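Automation and Everyday Work
Handout 4: Can it do the chores yet?
Module tutor: Rosaura Betancur

Read this before the seminar. Those who read it during the seminar will be recognised by their expressions.

1. The short answer

No. The longer answer is "some of them, on a good day, if you tidy up first", and the rest of this handout is about what hides inside "if you tidy up first".

Last week we looked at the old promise of the household robot, which has been ten years away for as long as I have been paid to teach it. This week we take the promise apart into jobs. A chore is a bad unit of study. "Do the laundry" contains finding the socks, deciding whether a jumper is dirty or merely disappointing, working a door catch, measuring powder and, at the end, folding a fitted sheet, a task at which I would not pass either.

2. Three kinds of difficulty

Decha Intarasuk's lecture sorted chores by what goes wrong. I keep his headings and have changed his handwriting.

Finding. The thing is under another thing. People are so good at this that we forget it is work.

Holding. The thing is soft, thin, slippery or full of soup. A gripper with two fingers knows a great deal about boxes and very little about lettuce.

Fitting. The thing must go into, onto or through something else. Keys, plugs, drawer runners, bin liners, batteries, the plate rack in the dishwasher. On the shop floor this is most of the day.

We spend this session on fitting, partly because it is where the home and the factory meet, and partly because it looks so dull that students skip it in the exam.

3. Why a slot is hard

Take a thin flat strip and a slot only slightly wider than it is. You or I would bring the strip roughly to the opening, feel the edge, wiggle, mutter and push. Very little of that is seeing. Most of it happens in the fingertips, and the muttering is optional.

Now hand the job to a machine. Its own fingers tend to be in the way of the view. The strip may sit a little crooked in the grip, and a small tilt at the fingers becomes a larger miss at the far end. If the strip bends, the tip is no longer where the sums say it is. Getting the end into the mouth of the slot is one problem; getting it all the way down without jamming is another, and a machine that has solved the first will often announce success and go home.

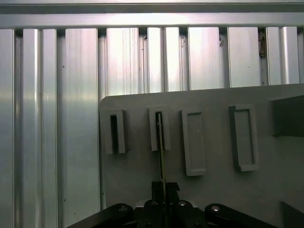
There are two schools of thought on what to do about it. The first says make the world exact: bolt everything down, cut every part to size, and repeat the same movement until retirement. This works very well and is why factories look like factories. The second says make the machine forgiving: let it feel its way in, try again, and cope when the part has moved. This is what a kitchen would need, kitchens being rarely bolted down.

4. A case to argue over

Clamik fits small parts into trays. Killian Rolland, the shift lead, ran 100 insertions with a robot on a fixed tray and got a result he was happy to put on the wall. He then let the tray be set down by hand, as it would be on any ordinary shift. The second result is not on the wall.

Jhonatan Tello, on the same shift, does the job while talking about football. Come prepared to say what he knows that the robot does not, and whether he could write it down if asked.

5. For the seminar

Pick one chore from your own home and break it into steps. Mark each step F, H or T (finding, holding, fitting; F was taken). Then mark the step where you would stop trusting a machine with it. Anything involving a cat needs a separate sheet.

Write 225 words on the following claim: "A robot that can fit a part into a slot can load a dishwasher." You may agree, but bring a helmet.

Drafts go in the tray outside my office by 10 in the morning. It is a forgiving tray, and paper of any thickness will fit.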